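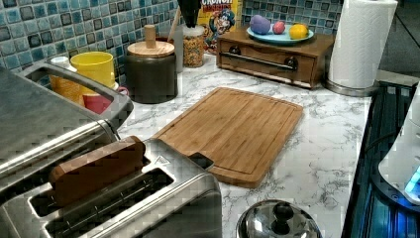 Varkbridge old chapel: fire walk-round, October 2024

I did this one with Ewan Donnelly, who has the keys and knows which stairs to trust. Same list as May, with my comments after each line. Isulance want a copy before they'll renew, so I've tried to keep the grumbling down (no promises).

1. Roof void, general
Needs work. Much tidier than last time, but there's still a heap of old jackdaw nest behind the second truss and it'll go up like a firelighter. Bag it and get it out. Ewan thinks they're getting in by the louvre on the north side, and I think he's right.

2. Roof walkway
OK. The Setudeck boards are down the full length now - what a difference! I got to the far end without once putting a knee through the plaster.

3. Lead work and hot work permits
Not OK. Grimshaw have been up patching the gutter and I found permits for two of the three days. The third may be in somebody's van. Please find it, and please can we stick to the rule that a person stays and watches for a full hour after the torch goes off. I know it's a cold hour.

4. Wiring
Partly OK. Main board tested and labelled. The organ blower is still on the old cable, and I'd like it left switched off at the wall between services.

5. Smoke detection
OK. All heads answered, including the one in the vestry that sulked in May. Alarm could be heard from the road.

6. Extinguishers
OK, with one moan. All in date, but the one by the west door is behind the hymn book trolley again. Move the trolley!

7. Ways out
OK. Both doors opened with one push. South door sticks a little at the bottom, so plane it before the wet weather gets into it.

8. Water for the brigade
To check. The nearest hydrant is 400 metres off down the lane, and the sign has gone. Ebony Pryor is ringing the water people.

9. Salvage list
Not OK. It still has the banner in the gallery, and that's been in the museum for ages. Needs redoing with a plan of what comes out first, and a copy kept somewhere outside the building.

Next look: items 1, 3 and 9 in 30 days. Bring a torch, mine's dying.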